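3.2 The sorting task, and why I started in simulation

I'd love to say the simulator was part of a careful plan, but the truth is that the real arm lives in a shared workshop, I get it mostly in the evenings, and somebody is usually using the band saw two feet away. So the first half of the build happened on my laptop. I modeled the bench, the shelf and the gripper in Brikov (the free version, which is fine as long as you don't mind the slow shadows) and ran everything through Umance, my own pile of scripts that turns a list of pick-and-place moves into joint angles.

The job itself is simple to say out loud: move yellow balls between the compartments of a shelf without knocking into the dividers. I picked balls since they roll when you get lazy. A block forgives a sloppy release and just sits there looking correct, while a ball lets go of the fingers and heads off to whichever wall is downhill, and then your next grasp is planned around a spot where nothing is.

Figure 4. Simulated view from the gripper over the two-row shelf. Four of the front compartments hold a ball; the middle one and the whole back row are empty.
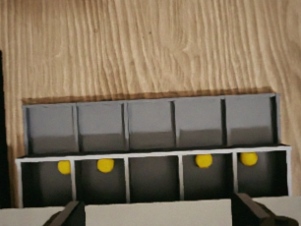

Now, the camera. My first version had it on a post at the side of the bench, and the planner was happy with that until the arm reached across and covered half the shelf. Moving it onto the wrist fixed that and gave me a new headache, which is that the fingers are always in view and they're dark gray, and so are plenty of other things in my world. My early color mask kept deciding that a fingertip was a compartment floor. I ended up masking the fingers out using the joint readings (we know where they are, so why look for them?) and searching only for yellow in what was left.

I ran 942 simulated episodes with the final settings. Each one began with a fresh layout and a slightly nudged camera, and an episode counted as a success only if every ball ended up in its target compartment and stayed put for 300 simulation steps. That waiting period sounds fussy, but I had a whole weekend of great numbers that fell apart when I noticed balls were still rolling at the moment of scoring! Of the 942 episodes, 553 passed. Not amazing, I know. Most of the failures came from one finger brushing a divider on the way down, and I talk about what I did for that in 3.3.

The balls near a divider are the hard ones. The fingers need space on both sides, and there's very little of it when the ball is tucked into a corner, so I added a small sideways push before the grasp. The push uses one finger, nearly closed, and moves the ball toward the center of its compartment. It's slow and it looks a bit silly, but I kept it in for the real arm too.

For the hardware I used a secondhand Favau arm and a set of printed fingers from a Szulc kit, sanded down until they matched the model.

Shares: 41 | Comments (3)

benchdog_k
Did you try softer fingertips? I got fewer bumps on my Favau with a bit of foam tape.

mothlamp
The rolling during scoring thing got me too, thanks for writing that down.

three_axis_tom
Is the shelf model up anywhere? I'd like to try the push move on mine.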